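Category: Course Handouts > Robotics Lab > Unit 9

Handheld grippers: looking closely at the Skakeo pair

Last unit we drove an arm with a joystick and it took most of the session to stack two cups. Today is a lot more fun! The Skakeo kit from Tzanetos gives you a gripper for each hand, and you do the job yourself, with your own wrists and your own sense of timing. What gets saved is the path of each gripper and the opening of its fingers, and that is what we will train on in Unit 10.

The Mulavville lab has one kit on loan, so read this before your slot. The parts that matter most for your report are the fingers and the marker cubes. Each gripper carries a white cube with square black-and-white codes on its faces. The tracking software knows the size of those codes, so when it finds one in the video it can work out where the cube is and which way it is turned. From there it is a fixed offset to the fingertips. I love this part of the design. It is cheap, it is easy to repair, and you can check it by eye.

Our first task is the apple and the dish. It sounds tiny, but a round, glossy object on a clear plate tests a lot at once: the approach angle, how wide you open, and when you let go.

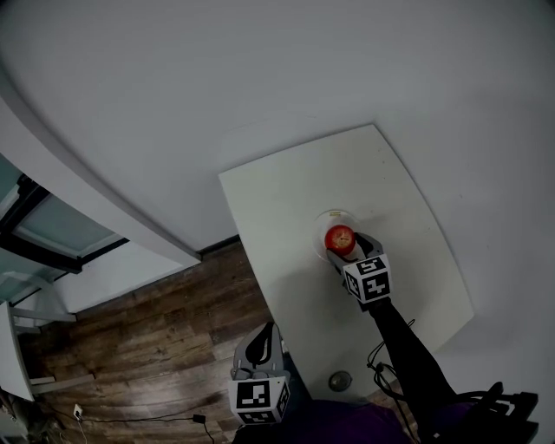
Approach from the side

Bring the fingers in low and let them meet the apple on its side. Keep at least one cube face pointed up toward the camera the whole time. If you roll your wrist too far, your own hand covers the codes and the track drops out. The idle gripper can rest near your lap, but keep its cube uncovered too (sleeves are the usual culprit).

What we think of the kit so far

The Tullotbridge section ran 380 pick-and-place tries with it in April and kept 324. The other 56 were thrown out, nearly all for hidden codes. That is a great rate for beginners! The weak spots are the cables, which tug a little on long reaches, and the finger opening, which needs a fresh calibration at the start of each slot.

For your report

Do 15 tries with your stronger hand and 15 with the other. Plot the fingertip height over time for both sets. Mark the moment of release on each curve, then write a paragraph on where the two hands differ. Bring the plots to the next lab, printed or on a laptop.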